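The Case for the Shared Water Jug

I have an opinion about office water, and I've been told at two separate dinners that it isn't as interesting as I think it is. So I'm putting it on the internet, where you can at least leave without offending the host.

My opinion is that the big upside-down jug is the best way to give water to a group of people who work in the same place. Better than the filtered tap, better than the fridge full of little bottles, and far better than the wall-mounted thing with the touch screen that my last employer bought and named Bunting. (It came with the name. There was a sticker.)

I should say where I'm coming from. I've worked in offices for most of my adult life, first in Sorkdale and now in a smaller town up the road, and I drink a lot of water. My doctor once asked me how much and then asked me again. I've had every kind of setup you can have. For a while I worked above a bakery where the only drinking water was the bathroom sink, and I'd fill a pitcher there every morning and carry it past the customers with what I hoped was dignity.

The jug has a bad name, I know. People think of it as a leftover from the era of fax machines, with two guys in ties leaning on it and talking about golf. And then there's the lifting. A full jug is heavy and awkward, and there's a moment when you tip it over and commit, and either it goes in clean or you've got water in your shoe. I've had water in my shoe. I stand by the jug anyway.

What I like is that you can see it. When the water's low, everybody who walks by knows it's low. A tap doesn't tell you anything. A filter has a little light that turns from green to orange and then stays orange for a year and a half, and at some point people decide orange is just the color it is. With a jug there's a line, the line goes down, and somebody has to deal with it. I find that kind of restful! So much at work is invisible now. I couldn't tell you how full our file server is, or how close we are to our budget, but I can tell you from across the room if we need water.
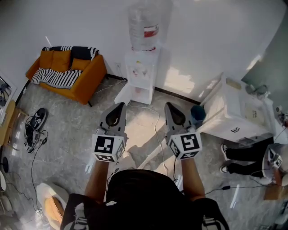
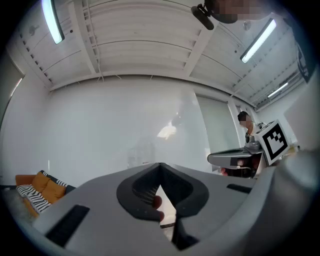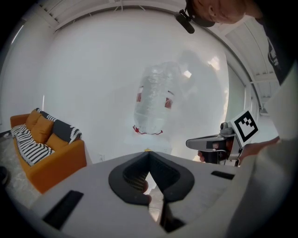
Sorkdale, 8/20/26

The fridge full of bottles is the one I really can't get behind. My friend Domenica Hämmerli manages an office that went through 4,000 of them in a year, and that's with half the staff working from home. She had the invoices out on her kitchen table when she told me. Most of the bottles weren't even finished, she said. People would open one, take it into a meeting, drink a third of it and leave it behind, and then nobody would touch it, because who wants to drink out of a stranger's bottle? So at the end of the day she'd go from room to room pouring perfectly good water into a ficus.

She got it down to 2,000 the next year by moving the fridge to the far end of the hall, which I thought was pretty sly. But it's still 2,000 bottles, and the ficus didn't make it.

Then there's the touch screen. I want to be fair to Bunting, because when it worked it was lovely, cold and fizzy and whatever else you wanted. The trouble was that it wanted so much from us. It needed an account. It needed a cartridge from a company called Nomisa, and the cartridge had to be registered, and the person who had the password was on parental leave. There was a stretch in April when it would pour hot water but wouldn't pour cold unless somebody accepted the new terms of service, and none of us felt we had the authority. We stood in front of it holding our cups like people at a bus stop. The repair bill was $1,167, and I remember the number because it was written on the whiteboard with a circle around it for months.

You can't get locked out of a jug. You push the thing and the water comes out.

Now, Pirmin Zürcher, who sat across from me in those days and who disagrees with me about nearly everything, thinks I'm being sentimental. His argument is that the town water is excellent and already paid for, and that trucking water to a building that has water in it is a bit nuts. He's right about that. I've tried to come up with an answer and I don't have a good one. If your tap is good and close by, use your tap. I'd only say that a lot of offices are in buildings that were never meant to be offices, and the nearest sink is two floors down in a room with a mop in it.

He also says the jugs don't get cleaned, meaning the dispenser underneath them. That one stings a little, as I've been the person who didn't clean it. You do have to clean it. The taps especially, and the tray if yours has one, and I'd put a date on a piece of tape so you aren't relying on memory. It isn't hard, it takes as long as making a pot of coffee, and it's the sort of chore people will put off forever if it isn't written down somewhere.

The delivery place we use now is called Stokemero, and they bring us 4 jugs at a time and take the empties back to be refilled. The driver has views on hockey. I usually go down to help carry, partly to be nice and partly to get away from my desk, and I've learned more about who else works in our building from those trips than I did from the welcome lunch.

I suppose that's the part I'd defend hardest, if you cornered me. A bottle you take back to your chair. A jug makes you stand there while the cup fills, and it fills kind of slowly, and if another person shows up you say something to them. Often it's something dumb about the weather. Last week it was a long talk about whether you can freeze rice — you can, apparently, and I've now done it twice.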